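Workshop > Robots and automation > Tips from the bench

Filed under: Gripper builds, simulation, small rooms

Getting a two-armed helper ready for the house

We've been building Wastis in the shared workshop at Zukthorpe since September, and I can't tell you how much fun it has become! It runs on a Drivent motor board (second-hand, a bit scratched, perfectly happy) and we try every new move in the simulator first. If you're starting something similar, these are the habits I'd pass on.

Label both ends of every cable. We have 197 labels on ours and I still wish we had more.

Set your grip force low and creep up. We start at 2 newtons and never go above 18 for anything you could drink out of.

Put flat finger pads on before you try anything clever. Round things do roll on flat pads, yes, but if the two plates lean in towards each other at the top you get a lovely shallow V that a jar can sit in.

Build your virtual room with clutter in it. Ours has a dining table, red chairs, a pot plant and even a model spaceship on a ledge, and an arm that behaves in a bare box can get very confused near a chair leg. Wall fittings are worth adding too, low down, where the reach is awkward.

Keep both views open side by side, one close on the fingers and one wide enough to take in the arms. Our simulator, with a jar between the fingers in the first and the right arm up at a wall outlet plate in the second:

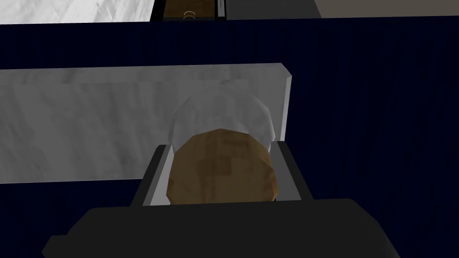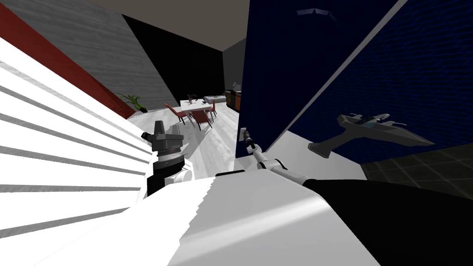 Save your settings under a plain name every time you change one. We call our sets after biscuits, and the Deng fork of our control script has its own folder so the two never get mixed up. (Ask me how I learnt that one. A whole evening!)

For the real arms, fit the stop button before the motors, and put it where your elbow can find it. Cheap foam on the bench edge is great for the first few weeks, and a strip of masking tape on the floor shows everyone how far the arms can swing.

Next job is the wrist cover, which keeps rubbing on the ribbon cable. I'm trying felt.

Contact the workshop | © Zukthorpe Shared Workshop | Back to top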